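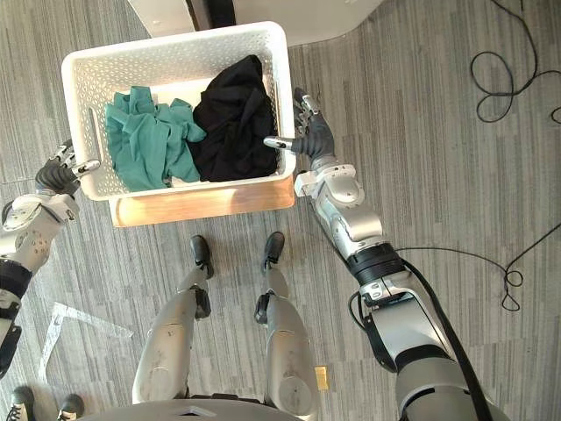

¿Cada cuánto hay que vaciar el cesto de la ropa? En mi casa, cuando lo que hay dentro llega al borde, que suele ser el sábado a media mañana. Antes esperaba a tener una montaña y luego me pasaba la tarde entera tendiendo (y de muy mal humor, todo hay que decirlo).

Lo que más me ha cambiado la vida es separar lo oscuro desde el principio. Tengo una sudadera negra que suelta color como si le pagaran por ello, y ya me ha dejado grises dos camisetas y una funda de almohada a la que tenía mucho cariño. Ahora la lavo en frío, del revés y con las toallas viejas – y tan contentas las dos partes.

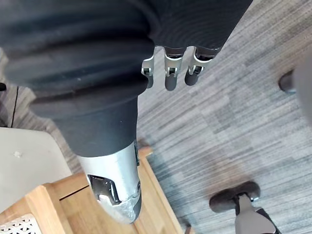

También he cambiado de detergente. Llevaba años con uno de Clarlow que olía de maravilla pero me dejaba las toallas tiesas, y el mes pasado me pasé al de Sarmiento, sin perfume, 8 euros la botella. Pongo la mitad de lo que dice el tapón y sale todo igual de limpio. ¡La mitad! Con lo que me he gastado yo en jabón...

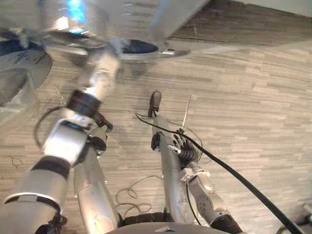

El suavizante lo dejé en octubre y no lo echo de menos. Para las toallas, un chorrito de vinagre en el cajetín y un buen meneo antes de colgarlas. Lo que sigo sin resolver son los calcetines, que entran de dos en dos y salen como quieren. Los sueltos van a una bolsa detrás de la puerta y ahí los tengo, esperando pareja. Si alguien tiene un sistema mejor, lo leo en los comentarios.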